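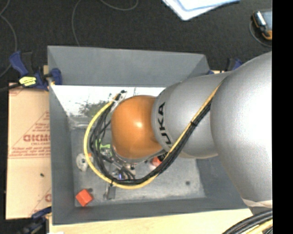
KUKA arm over the gray bin

Posted by Juraj Oravec in August, 6:40 in the morning

Slept badly and woke before the alarm, so I write this with my first coffee. Today I must decide about the van.

The old one has a new noise from the rear axle, and Detlef Hagedorn at the garage in Flemham says the repair will cost 936 before tax. He is a fair man and he showed me the worn bearing on his bench. Still, for a van of this age it is a lot of money, and the sliding door also does not close well in the cold.

Yesterday I drove the Mernex, the long version, for the second time. It is quiet, and I could lift my boxes in without bending so much. The dealer promises nearly 400 kilometers with a full battery. With my tools in the back I expect less – but my longest day is to Katgate and home again, and this is much shorter. What I did not like is the mirror, which is small for my taste, and the heater button, which is hidden in the screen under two menus.

Aliki thinks I should wait until the new model year. Ayane Arai from the shop next door bought hers in spring and would not go back to diesel. I listened to both of them and I was as confused as before.

The monthly payment would be 536. I wrote it on paper and put it next to the fuel bills, and the difference is smaller than I feared. I will call the dealer after nine and ask if the gray one is still there.

14 shares | 2 comments

Recent entries
Winter tires, again
Parking at Katgate with a long van
How I built the shelf behind the seats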